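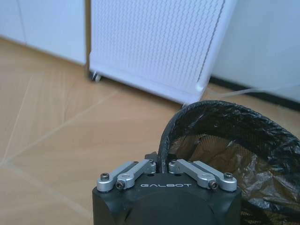

Est-ce qu'une machine sait déjà faire le ménage chez vous ? On me pose la question chaque semaine, alors je mets mes notes ici, dans l'ordre où elles viennent.

1/ Aspirer un sol dégagé, oui. C'est réglé depuis des années. Le problème, c'est tout ce qu'il faut ramasser avant de passer l'aspirateur.

2/ Ramasser, ça veut dire repérer l'objet, décider si c'est un déchet, le saisir, trouver la poubelle, lâcher au-dessus de l'ouverture. Un enfant de 6 ans fait ça en râlant. Pour une machine, chaque étape peut rater.

3/ La poubelle elle-même est pénible. Bord arrondi, sac transparent qui fait des plis et des reflets. Si la pince descend trop bas, elle accroche le sac. Je préfère qu'on lâche d'un peu plus haut, quitte à ce que ça rebondisse.
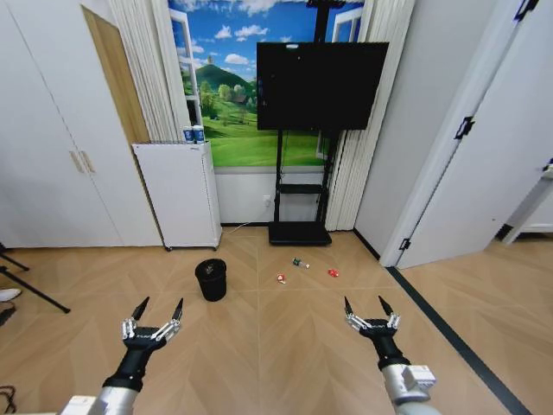
Trois petits objets par terre, à droite de la poubelle noire.

4/ Une bouteille couchée, ça roule dès qu'on la touche de travers. Et les canettes sur le meuble blanc, on les jette ou on les laisse ? Moi je les laisserais. Il faut bien que quelqu'un l'ait dit à la machine.

5/ Soledad Palacios, qui gère l'atelier de Zaltham, a fait ses comptes pour le balayage et le tri en fin de poste : 65 minutes à la main. Elle n'achètera rien tant qu'il faudra une personne à côté pour surveiller.

6/ Fotis Dimitriou est moins sévère. Pour lui, une machine lente qui travaille la nuit peut mettre 70 minutes ou deux heures, peu importe, si le sol est propre à l'ouverture.

7/ Je suis plutôt de l'avis de Soledad. Les câbles au sol restent mon critère : tant qu'il faut les ranger avant, c'est encore moi qui fais le ménage.

8/ Prochain fil en décembre, sur le linge.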